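Hamper (gift)

Home | Household | Food and Drink | Customs | Random article

By Karla Camacho - January
8 comments | 53 shares

A hamper, in the gift-giving sense, is a basket of food presented to someone who could have bought the food. The word once meant a large packing basket with a lid. The lid has mostly gone, and the handle has grown to make up for it.

Container

The usual container is a round or oval wicker basket with an arched handle. Wicker is light, cheap to weave in quantity and impossible to clean. The handle is for carrying, although a full basket is normally carried from underneath, with the handle pressing on the carrier's chin. Recipients keep the basket for years in the belief that it will be useful.

A cardboard box is used at the packing stage and often for good. In the market town of Brurncombe the box is called the "holding box," and goods may be held in it well past the occasion they were bought for.

Contents

Bagged chocolates are the backbone of the modern hamper. They fill space, weigh little and stand up against each other when packed on end. Cans are the traditional counterweight. Practical goods such as paper towels tend to wait on the same table during packing and are sometimes included by a packer who has lost heart.

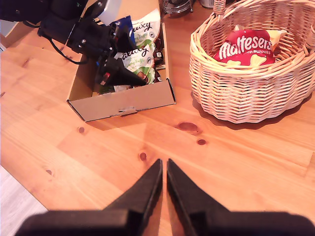
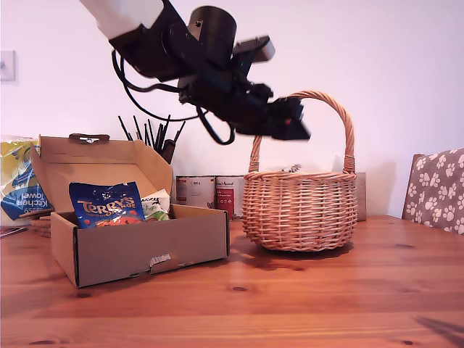 Chocolates in the cardboard box, with the wicker basket alongside.

Order of packing

Two schools exist. The Pitkänen method puts cans at the bottom, bags upright around the rim and one small item in the center, where it sinks. Tiburcio Xolalpa, who ran the hamper counter at Fenulel for many Januaries, packed the bags first and then took them out again to put in the cans. His pupils describe this as a separate method.

The question of filler remains open. Shredded paper lifts the contents and makes a modest basket look generous - a service for which it is later found in carpets. Ngaio McAlister's pamphlet "The Honest Basket" argues for no filler at all and was distributed, to general regret, inside hampers packed with it.

Commercial production

The Harkosico company sold 1000 baskets in its first season, each with a printed list of contents. The list was dropped after customers began reading it.

Regifting

A hamper may be passed on whole or in part. Custom allows 2 changes of owner before the chocolate must be eaten by whoever is holding it.

See also: Basket weaving | Picnic | Tissue paper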